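About Drarilham

Drarilham is a small language school with a low opinion of most language schools. Ludmila Michalík started it after years of teaching from coursebooks that promised fluency in a season. She had yet to meet the student who got it.

We teach Slovak, Czech and Norwegian to adults. Last November we had 89 students on the books, and almost 46 of them were on their second course or later. We would like to call that loyalty. It may only mean that Slovak is hard.

What we don't believe

We don't believe in learning styles, in streaks, or in apps that teach you to say the bear drinks milk. We tried an app called Ama for one term. People's scores in Ama went up and their conversation stayed where it was, so we dropped it.

We are also wary of certificates. You can have one if your employer wants it – ask at the desk – but we won't pretend it proves much.

How a course runs

Beginners take Rundby, which covers the 900 words we think you will need first. Other schools have longer lists. Ours was cut down from 1470, and we still argue over a few of the cuts. After that comes Riviere, which is mostly talking, with grammar when somebody trips over it.

Classes start at 6:30 in the evening and are kept to eight people. If a course doesn't fill, we run it anyway or give your money back.
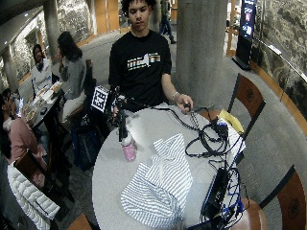
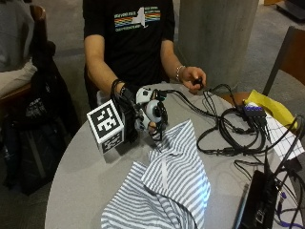
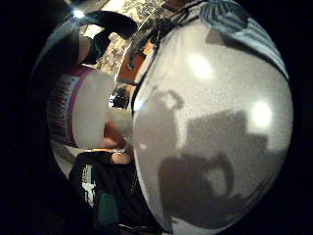
Before you sign up

Sit in on a class first. It costs nothing, and you may decide you'd sooner spend the money on a train ticket and a phrasebook. Some people have, and a couple of them came back speaking quite well.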